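Abhishek Shakya has taught chess at the library in Omotgate for 13 years. "I learned late, when I was 22," he tells me. "So I understand the adults who are afraid to begin."

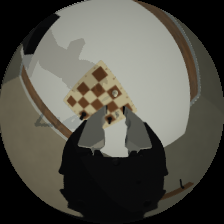 A brown-and-cream board on a white table.

His evening course starts again in March. The first lessons use only pawns and kings.

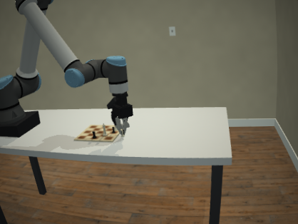

Sawatzky finds this too slow and would like to see full games from the first evening. Shakya has heard it before. "A full game is too much to lose at once," he answers.

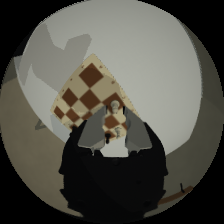 After 8 lessons the other pieces come in, and the knight is always last.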